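I finally set up my emergency fund, and I'm so happy about it! Tiago Macedo talked me into it — $100 every payday, straight into a separate account at Vallbridge, until I hit $2,000. Three paydays in and I already sleep better. 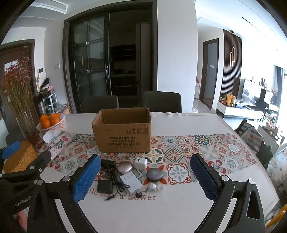
My next job is the car insurance, which renews in November. I'll spread the papers out on the white table, next to the runner with the red and teal squares, and make a proper evening of it!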